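Learning to Bake Bread After Sixty: A Talk With Érica Tavares

Érica Tavares worked in an office for most of her life. She started to bake bread the year she retired, and now she sells 4 kinds of loaves every morning in the town of Nustside.

"My first bread was like a stone," she told me. "My husband ate it with soup and did not complain, so I tried again."

She learned from her neighbor, Genivaldo Trindade, who had a bakery before. He taught her to wait. "In the beginning I was always opening the oven," she said. "Genivaldo told me, the bread does not need you now, go and sit."

Last year she baked 2752 loaves. She knows the number because she writes every one in a school notebook. The rye bread is her favorite, although the customers prefer the one with corn flour.

I asked if she wants to open a shop. She thought for a while. "A shop has rent, and I wake up at four already. In April my daughter asked me the same thing, and I gave her the same answer."

What she wants is to teach. Two young people from her street come to her kitchen to learn, and she is strict with them about salt.

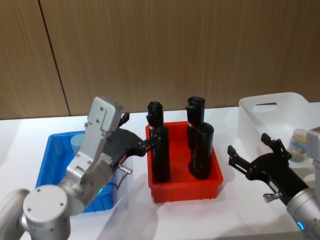
"Everybody forgets the salt one time," she said. "After that, they taste the dough."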